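Donating Papers and Objects to the Gatchalian Aviation Collection: Frequently Asked Questions

The Gatchalian Aviation Collection preserves the personal papers, photographs and service items of people who worked in and around military and civil aviation. The answers that follow are intended for families and estates considering a gift of material.
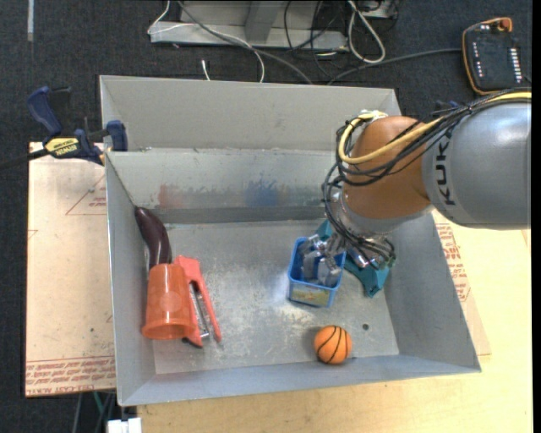 Donors are asked to read this page in full before contacting the Collection. Most questions received by the acquisitions office concern eligibility, ownership and what becomes of an item once it has been accepted.

What kinds of material does the Collection accept?

The Collection accepts letters, diaries, flight logs, training certificates, discharge papers, photographs, negatives, uniforms, insignia and small personal items connected with aviation service or employment. Ground crew, mechanics, clerks, medical staff, dispatchers and instructors are of equal interest to pilots. Material from airline careers that followed military service is also welcome, and the Collection prefers to keep such papers together with the wartime items of the same person.

What material cannot be accepted?

The Collection does not accept live or inert ammunition, firearms, pyrotechnic signals, survival rations, or medical kits with their contents in place. Aircraft instruments with luminous dials may contain radium and must not be mailed or delivered without prior written approval. Reproduction uniforms, commercially published books and photocopies of records held by government archives are normally declined.

My relative's papers are incomplete. Are they still of interest?

Yes. Very few groupings arrive complete. A single pay book or a handful of snapshots may fill a gap in another family's material. The Consolacion Catacutan papers came to the Collection as one envelope of teletypes and a mess hall menu, and they are now among the items most often requested in the reading room.

Should I sort or clean the items first?

No. Please leave papers in the order in which they were found, including anything tucked between pages. Do not remove photographs from albums, polish metal insignia, launder uniforms or flatten folded documents. Adhesive tape, staples and rusted paper clips should be left for Collection staff. If you know who appears in a photograph, write the names on a separate sheet and not on the back of the print.

How do I offer a donation?

Send a short letter or email to the acquisitions office with the following information:

- the full name of the person to whom the items relate, including any former names
- the branch of service, unit or employer, so far as it is known
- a general list of the items
- the name of the present owner and how the items came to that person
- any restrictions the owner wishes to propose

Please do not send original items with the inquiry. Offers are reviewed by Arnel Javier, Head of Acquisitions, and a written reply is normally sent within 8 weeks.

Who must sign the deed of gift?

The deed of gift must be signed by the legal owner. Where items passed under a will, the executor or the named beneficiary may sign. Where several heirs share ownership, every heir must sign the same deed or supply a signed letter of consent. The Collection cannot settle disagreements within a family and will suspend an offer until the owners have reached agreement.

Does the deed transfer copyright?

Only if the donor holds the copyright and chooses to transfer it. Ownership of a letter and ownership of the copyright in its text are separate matters. The deed contains a section for each. Donors who wish to keep copyright may do so, although this can delay requests from researchers who wish to publish.

Will the Collection appraise my items?

No. Staff are not permitted to give an opinion on monetary value. Donors who require an appraisal for tax purposes should engage an independent appraiser at their own expense before the deed is signed. Tax questions should be directed to a qualified adviser.

Can items be placed on loan instead?

Long-term loans are no longer accepted. Short loans for a specific exhibit may be arranged by invitation. Existing loans made under earlier agreements, including the Tredonness loan, continue on their original terms.

Will my donation be placed on display?

The Collection cannot promise display. Gallery cases are changed each February, and light-sensitive items such as dyed cloth, ink signatures and color prints are shown only for limited periods. Donated items that are not on display remain available to readers by appointment.

How are the items stored?

Papers are held in acid-free folders and boxes. Textiles are stored flat where their size allows. Nitrate negatives are kept apart from all other material under cold storage, and readers are given digital copies in their place. Each grouping receives a single reference number. The Dekus photographs, for example, carry reference 58, and every print in the series is cited under that number.

May I have copies of what I have donated?

Donors may request one set of digital copies of documents and photographs without charge, up to a limit of 2,000 pages. Requests are handled in the order received. Albums and oversize items take longer.

Can a donation be returned?

Once the deed is signed, the gift is permanent. Items which the Collection later finds to be outside its scope, or which duplicate existing holdings, will be offered first to the donor if the donor has marked that choice on the deed. Otherwise they may be transferred to another public institution.

Are private details protected?

Medical records, disciplinary files and documents bearing government identification numbers are reviewed before they are opened to readers. Donors may ask that correspondence mentioning living persons be closed for a stated period. Closures without an end date are not accepted.

Whom should I contact about an existing donation?

Questions about items already in the Collection should be addressed to Gerardo Cruzado, Registrar, with the reference number if it is available. Requests to consult material in person should be sent to the reading room, which opens at 10:00 a.m.

Related items

Nestor Cabanatuan: Flight Logs and Airline Papers
Mark Anthony Catacutan on Identifying Unit Photographs
The Rasalel Airfield Letters
Preparing an Item List
Reading Room Rules
Copyright and Permission to Publish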